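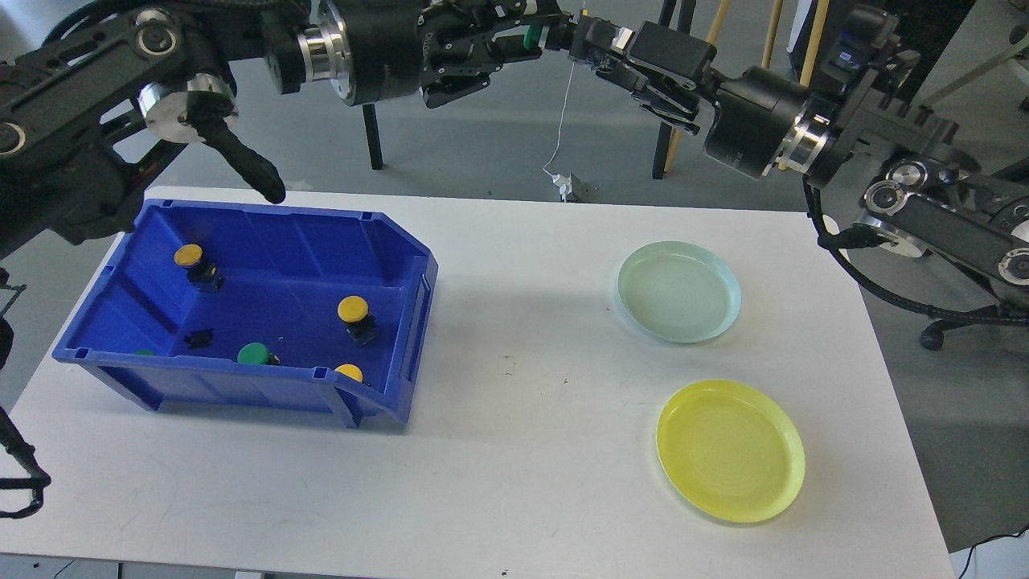

Push-button parts in a blue open-fronted bin.

Week 4 handout: What a stock count can and can't tell you

6 min read

Most textbooks treat the number in the inventory ledger as a fact. I'd ask you to treat it as a claim. Somebody typed it, on some day, under some pressure, and the software has been repeating it ever since.

Take the Fokdale case from your reading pack. The ledger at the Fokdale store showed 651 units of a small switch. The shelf held 500. Management called the gap "shrinkage", a word that explains nothing. Theft, a double entry, a return booked twice and a box put on the wrong shelf all look the same in that column.

Then there is the accuracy score. Vostmont reports 85 per cent accuracy across its sites and puts it on the first slide of every meeting. Before you're impressed, ask:

- 85 per cent of what? Lines, units or dollars?
- How far out can a line be and still count as "accurate"?
- Who did the counting, and did they see the ledger figure first?

The last one matters more than people like to admit. A counter who knows the expected answer tends to find it. Blind counts are slower and cost more in labour, and I suspect that is why so many firms say they do them and so few can show you the sheets.

Cycle counting is the usual cure on offer. Count a little every day, the argument goes, and the errors never pile up. Maybe. At Odport the score rose to 82 after the change, but the site also dropped its slowest-moving lines in the same quarter. The report gives all the credit to the new program. I wouldn't – and you shouldn't either, without a figure for the lines that stayed.

The Ueda method (section 3 of the pack) sorts stock by value and counts the dear items most often. Sensible enough, until a cheap part runs out and holds up an expensive order. Its authors deal with this in a footnote.

For Wednesday: read the Odport report and mark every sentence where a cause is claimed. Bring your marked copy. Half a page on the weakest claim will do.

3 comments · 12 shares

Related
Week 3: Reorder points and wishful thinking
Week 5: Who pays for safety stock?
Reading a supplier scorecard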